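Stivby community board > Local news and talk > Gestden diner charging deposit for groups

mapleandthird
Anyone else see this? The Gestden, by the bus depot, now wants a 300 dollar deposit for any party over ten. Sign on the door since June. We had my mom's retirement lunch set up there and got told when we called to confirm. Not happy.

cold_coffee_88
Saw the sign. Don't blame them. A softball team booked the whole back half in spring and never showed. Food prepped, extra staff on, zero people.

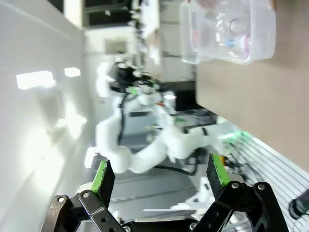

Clear container, lid on.

mapleandthird
OK but I'm not a softball team?? Been eating there for years. A phone call would of been nice.

rt9_north
It's refundable. Comes off the bill. People keep leaving that part out.

pinwheel
Refundable if everyone shows up. Read the small print – you lose part of it if you're short more than two heads. My cousin's party was three short, kids sick, and they kept some.

rt9_north
How much is some

pinwheel
Didn't ask. It was enough that she was mad.

cold_coffee_88
The Wokell Courier had a peice on it. Owners said no-shows cost them 3340 dollars in one season. For a place that size thats a lot of pancakes.

hatchback_hal
I read that too and I don't buy the number. Is that menu price or what the food cost them? Big difference. Paper didn't say. I emailed the paper, no answer.

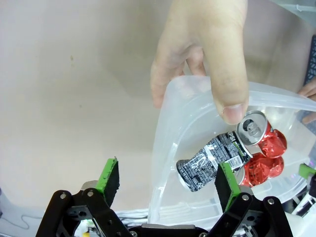
Also the same article said the place seats 136. No way. Maybe with the patio. If they can't get that right why would I trust the rest of it.

quietdriveway
It does if you count the upstairs room. Only open for banquets. Used to wait tables there.

hatchback_hal
Fine, I'll give you the seats. Still want to know about the money.

mapleandthird
Update, I called back. Manager was polite, offered to waive it this once. So mom gets her lunch. Still think the rule is bad for regulars.

rt9_north
So you got an exception and you're still mad lol

mapleandthird
Yes

pinwheel
Cui across the street takes groups with no deposit, just a card number. Nearly 2000 people signed up for their lunch list so somebody's noticing. Parking is terrible though.

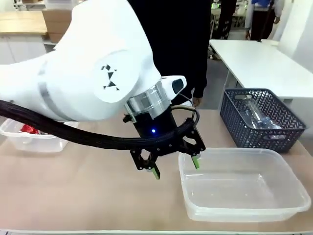 Page 2 of 3

quietdriveway
A card number is the same thing. They charge you if you don't come. At least the Gestden puts it on the door.

pinwheel
Not the same. Nothing leaves my account up front. Matters if you're paying for a dozen people that week.

cold_coffee_88
Fair point. 300 is steep for lunch. Half that I'd shrug.

hatchback_hal
Still no reply from the Courier btw.

quietdriveway
Call them after 4 pm, the desk is dead before that.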